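Vadeck wants 400 a seat for its gripper simulator

Vadeck is selling a practice package for its two-finger gripper at 400 euros a seat, or 359 if you sign up in February. The brochure promises up to 397 ready-made picking tasks. Reiko Yokoyama asked how many had been tried on a real arm at Dullov and is still waiting for an answer. I'd hold off until she gets one.

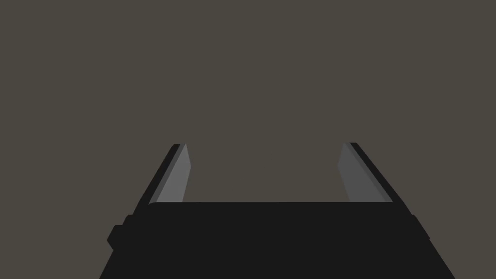

Vadeck's simulator, gripper view, fingers open over a plain background.

Orestis Antoniadis has a trial login if you want a go before paying.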